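4.2 Small wrappers and where they end up

The literature on household tidying has a soft spot for large objects. Chairs get moved, beds get made, and whatever is left over is filed under "miscellaneous," a category that in our Olemholm coding sheets swallowed most of the interesting material. We split it up in August, after Zdislava Lukáč pointed out that a coffee stick and a winter coat had been given the same code.

The single-serve sachet turned out to be the awkward one. It is narrow, light and shiny, and it travels. Residents told us they kept sachets in the kitchen — and then told us, a few minutes later, about the ones by the bed. A three-in-one coffee mix in its black and golden yellow wrapper (Figure 3) belongs to a class we call "portable singles," which also takes in tissues, candy and anything else sold by the strip.
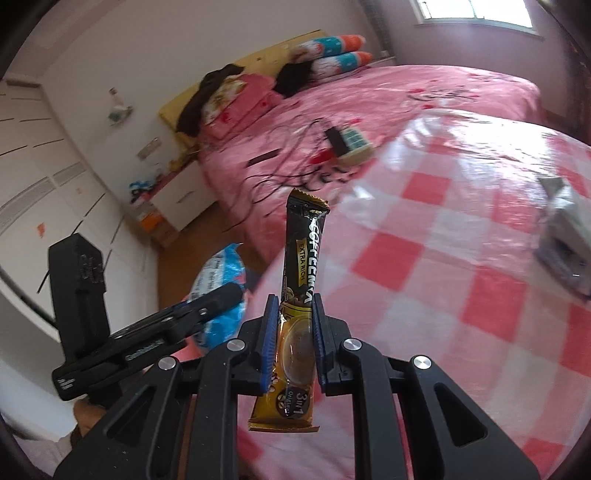
Of the 448 items logged under this class, some 300 were last recorded in a room other than the one the resident had named as their proper place. We do not read much into this. People asked on a Wednesday morning where their coffee lives will give a Wednesday morning answer.

Tables did worse than we had hoped. A table with a checked cloth is a fine place to put things down and a poor place to find them again, as the pattern does half the hiding. Anežka Kubíček's earlier work in the Hudec apartments treated the tabletop as a storage surface. We would call it a waiting room.

Containers on the floor were more honest. Residents disagreed on whether a bedroom bucket was for trash or for "things I will deal with," and four of them held both views in the same interview. We therefore code a bucket by what goes into it, mostly packets and wrappers, and leave its job title blank. Figure 4 shows a pink one near the foot of a bed, printed wrappers at the bottom and a crumpled packet just above them. 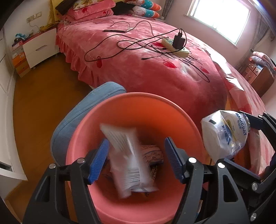 4.3 Agreement between coders

Two coders worked through the Trudasau logs separately and met afterward to argue. Most of the arguing was over bags.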